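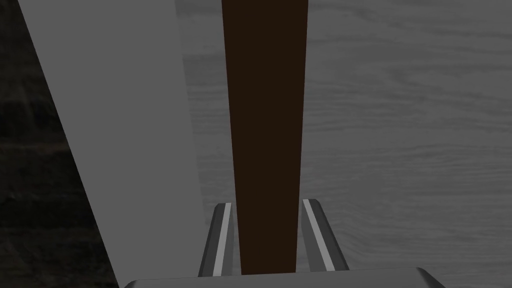
# A Homeland Delegation Returns to Vevberg

When the regional council of Hallosari sends its delegation to Vevberg in March, it will be received by a community that has changed considerably in the eight years since the previous visit. The earlier reception was a modest affair, held in a rented school dining room and attended largely by families who had left the region as adults. The coming one will take place in the main auditorium of the Seyoum Center, and a large share of the audience will have been born abroad.

The Hallosari Association of Vevberg confirmed the visit on July 30, 2025, following an exchange of letters with the council. The delegation will attend a public reception, hold a working session on documents and property, and travel to Hirkitz, where a smaller Hallosari community has grown up near the port.

Registration is open to members and their households. The auditorium seats 816, and the association expects demand to exceed that number. Places will be assigned in the order in which applications arrive, with one block set aside for residents traveling from Hirkitz. Guests who do not receive a seat will be able to follow the speeches in the lower foyer. 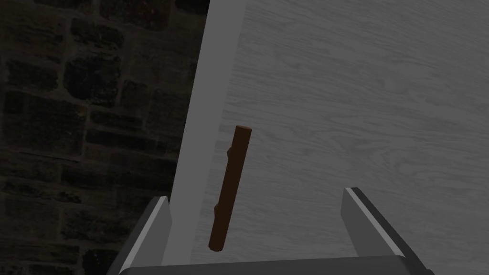
The evening program opens with the regional anthem and a short address from the head of the delegation. Remarks on behalf of the association will follow in both languages. The children's choir will then perform songs from the lake districts, among them a harvest song that many older members remember from school. Dinner is to be served after the formal part of the evening, and the kitchen has asked that dietary requirements be noted on the registration form.

For many households, the working session the next morning matters more than the reception. Members have long asked for a simpler way to renew civil records without returning in person. Inheritance is a further concern. Farmland in Hallosari is often held jointly by brothers and sisters living in several countries, and a single missing signature can delay a transfer for years. The council has agreed to send registry staff with the authority to accept applications on site. Appointments will last 20 minutes, and applicants should bring original papers together with one copy of each.
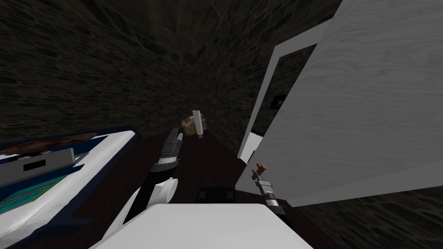
Voting rights will also be raised. Residents abroad may take part in regional elections only if they appear at a polling place in Hallosari itself, a rule that excludes most working people. The association has submitted a written proposal for postal ballots. The council has not committed itself to a position, although it has agreed to place the matter on the agenda.

The journey to Hirkitz completes the visit. The community there has no hall of its own and meets in a former customs office, where around eight families founded a weekend language school. The delegation will bring textbooks for the school and will hear from parents about the shortage of trained teachers.

Applications for the reception and for registry appointments are handled separately. Both forms are available from the association's office in Vevberg and at the front desk of the Seyoum Center. Children under school age do not require a ticket if seated with an adult.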